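**30 June 2024 – for immediate release**

# Drurkbridge homeware firm Clerico brings a little order to the bathroom shelf

Clerico, the Drurkbridge maker of storage for small homes, is delighted to announce that its new bathroom and dressing table organiser will go on sale in July, first from the firm's own shop in Kumarasinghe Yard and then, a little later in the month, through the Gerkemine chain of household stores.

The organiser began, as so many things at Clerico do, with a conversation over the washing-up. Kumudini Begum, who founded the company and still draws the first sketch of everything it sells, had been staying with her sister and found herself hunting every morning through a drawer of tubes, combs, cotton pads and half-finished bottles.

"I must have lost ten minutes a day to that drawer," she said. "I came home and started drawing, and I kept coming back to the same thought, that the tall bottles and the little bits and pieces need quite different homes, even if they live side by side. Most trays I had owned gave you a row of identical squares, and of course nothing in my bathroom is square!"

Over the winter the firm lent early versions to 50 households in and around Drurkbridge and asked them to fill the trays however they pleased. Their letters (some ran to several pages, and all of them were read with great enjoyment) led to a good many changes, among them softer edges and a more generous rounded pocket for the things people reach for most often.

The finished organiser is moulded in smooth, matt off-white plastic, with thin walls and upright dividers that meet at angles. A long slot runs beside one edge, the curved pocket sits close by, and there is a tall, narrow compartment where a bottle can stand upright with its neck well clear of the sides.
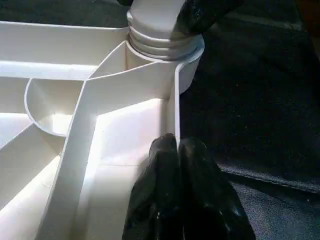 ## Prices, stockists and a day at the shop

The organiser will be sold singly, and a first batch of 600 has been made. Of these, 200 are being kept back for the Kumarasinghe Yard shop, so that local customers who have been asking after it since the spring will have a fair chance of taking one home.

Teguh Lumenta, who looks after the shop, will be holding an open day there in July and warmly invites anyone with an unruly shelf to bring along the contents in a bag – he is very happy to spend a while at the counter working out what might go where, and there will be tea. Places for the afternoon sorting sessions are limited to 130 over the day and can be booked at the till or by telephone.

"People are sometimes a bit shy about their clutter," said Teguh, "but I have seen my own bathroom cabinet, so they needn't be."

Samples can be lent to newspapers and magazines on request, and Kumudini Begum is available for interview throughout July.

**Press enquiries:** Teguh Lumenta, Clerico, Kumarasinghe Yard, Drurkbridge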